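News from the Hirnau clinic run

Hello again, and sorry this one has taken me so long to write. I got back in March with a suitcase full of other people's letters and a cold that wouldn't shift, and it's only now that I've sat down with a pot of tea and my notebook.

First the bit you all want to know. The walk in February raised £3641, and every penny of it has gone on the mother and baby clinic at Hirnau. Thank you, thank you! I read the total out to Latifa Alaoui over a very bad phone line and she made me say it again because she thought I'd got the comma in the wrong place.

So what has it paid for? Mostly fuel and wages, which I know isn't as nice to picture as a shiny new building, but the building was never the trouble at Hirnau. It's got four walls and a good roof. What it hadn't got was a midwife more than one morning a fortnight, as the road up from the river is dreadful and no one could afford to keep sending a car. Now Asmaa Ouali goes up every week and stays the night, so women who've walked in late can be seen at seven the next morning before they set off home again. She saw 1103 women and babies last year, and she's got the whole lot written up by hand in a ledger the size of a paving slab.

I went up with her twice. The first time we got stuck behind a lorry of onions for most of the morning and I was no use to anyone by the time we arrived (travel sick, if you must know). The second time went much better, and I got to help with the weighing. You hang the scales from a beam, pop the baby in the sling and try to read the number before the baby works out what's going on. I was hopeless at it to start with. Somtochukwu Lawal, our trainee, can do it in one go while chatting to the grandmother and filling in the card.

We also gave out 200 birth kits, the plain sort with soap, a clean sheet, gloves and cord ties. Érica Nogueira has found a cheaper way of getting them packed in town, and I'd love to order the same number again before the rains, when the road shuts and the kits have to last.

On to things closer to home. Moataz Bouzid is looking after the standing orders now, so if your bank details have changed please tell him and not me, I only lose the bits of paper. And the Skedodora supper is on again in the autumn. Lorna is cooking, so do come hungry.
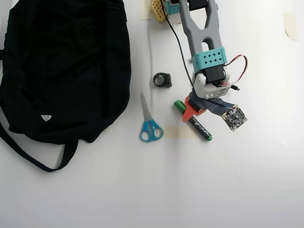
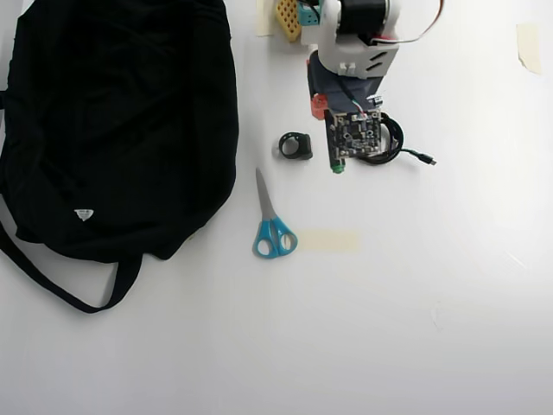 I was going to stop there but I've had a few of you asking about knitted hats. Yes please, still! Small ones most of all, in cotton or a soft wool that can stand a hot wash, and nothing with ribbons or buttons. Blankets we've got plenty of for the moment, so if you're halfway through one do finish it, but maybe hang on to it until the next trip.

The other thing Asmaa asked for was reading glasses. She'd like any strength, in any state short of snapped, as half the older women who come with their daughters can't read the dose on the bottle. You can drop them through my door or bring them to the supper, and I'll get them out to Hirnau with the next lot of kits.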